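Subject: Re: Penry bimanual kit - anyone running it on soft goods?

Aarti Garg wrote:
> We are looking at the Penry two-arm kit for bagging returns. The Lovinora
> quote includes arms, grippers and the Etska control software, with 2 days
> of setup. Has anyone tried it on paper bags or fabric? The data sheet only
> lists rigid parts. Also, is the teleop license separate?

Aarti,

We have had the kit on evaluation since February. Short answers first. The teleop license is separate and renews yearly. The 2 days of setup covers mounting and calibration only. Finger changes and camera alignment are on you.

On paper bags, it works with some tuning. The default grip force is set for rigid parts and will crush a kraft bag at the rim. We lowered the force limit to 30 percent in the Etska config and slowed the final approach. After that we logged 86 completed bag tasks in a run of 100. Most of the failures were handles: a twisted paper handle folds over and the planner closes on air.

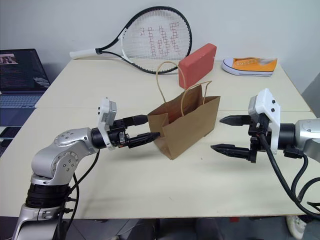 Vol. 3, No. 2

The bag task uses both arms, one gripper coming in from each end. The left gripper is nearly touching its end of the bag and the right one is still open with a wide gap. The racket, the red foam block and the orange shoe are along the back of the table. The fingers have ridged tips, good on canvas and foam, less good on thin paper.

Two things to check before you sign. First, cable routing. The cables hang in loops off the arms, and a loop can drag on the table edge at full reach - ask for the longer clips. Second, the gripper housings add height, so measure your shelf clearance with them mounted.

I have no data on fabric beyond the shoe. Pustelero sells soft finger pads that are supposed to fit, but we have not tested them.

Comments

dkr: Same handle problem here. Grasping the bag body lower down helped.

m_ostby: Does the force limit survive a restart? Ours went back to default.

Related threads
Etska config: per-task force limits
Pustelero pads, fit and wear
Lovinora support hours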